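We use cookies to remember your preferences and count visits. Accept | Manage settings

FOR IMMEDIATE RELEASE

Wandum Opens Its First Town-Wide Repair and Swap Month This October

WANDUM — The Mora Household Exchange is thrilled to invite everyone in Wandum and the nearby Lemieux district to a full month of swapping, mending and learning, starting the first Monday in October. It's the biggest thing we have ever tried, and the response from neighbors so far has been wonderful!

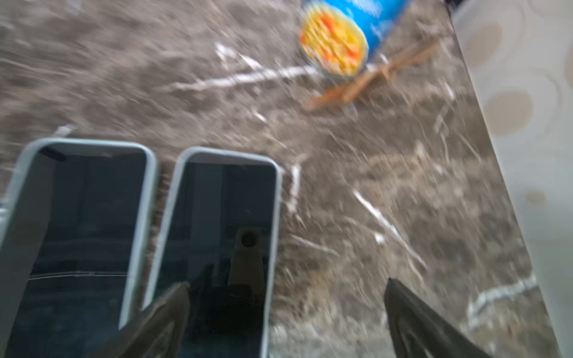
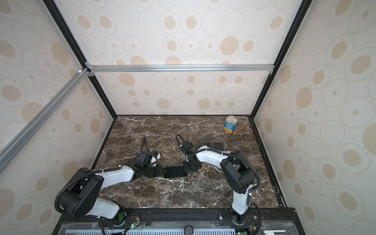
Nine locations, one month

Swap tables will be open at nine locations across town, from the old Prerken Mill to the Lemieux branch library. Bring clean household goods you no longer need, take home what you can use, and stay for a lesson if one is running. There is no charge and no ticket, and you don't have to bring something in order to take something.

Last year's trial ran for a single weekend at the mill. Even so, 156 households took part and more than 2,000 items found new homes — lamps, winter coats, board games, a very large number of casserole dishes. People kept asking when the next one would be, so we went looking for more rooms and more tables.

What's new this year

Repair benches are the big addition. Experienced menders will be on hand each weekday evening from 6 p.m. to help with loose chair legs, torn seams, dull kitchen knives and lamps that need rewiring. You'll do as much of the work as you feel like doing, and first-timers are very welcome (the sewing bench in particular loves a beginner).

The mill will also host a home goods room for leftover wallpaper rolls, tile, paint and shelf brackets. Opened paint cans need a tight lid and a label with the color name. Please measure your wall before you come!

The Lemieux library is setting aside its reading corner for children's books and puzzles. Puzzles with a missing piece or two are fine, as long as there's a note on the box.

What to leave at home

We can't accept mattresses, car seats, bike helmets, large appliances or anything with a gas line. The town recycling yard takes most of these year-round.

How to take part

Drop-off begins at 9 a.m. each Saturday at every location. We have printed 800 pocket maps showing all the sites and bench hours, and they're free at the library desk and at the Prerken Mill entrance. Groups bringing a full carload should call the Exchange office ahead of time.

About the Mora Household Exchange

The Mora Household Exchange is a nonprofit based in Wandum that keeps useful things in use through swaps, lending shelves and hands-on repair classes.

Media contact: Press desk, Mora Household Exchange, Prerken Mill, Wandum

Last updated: October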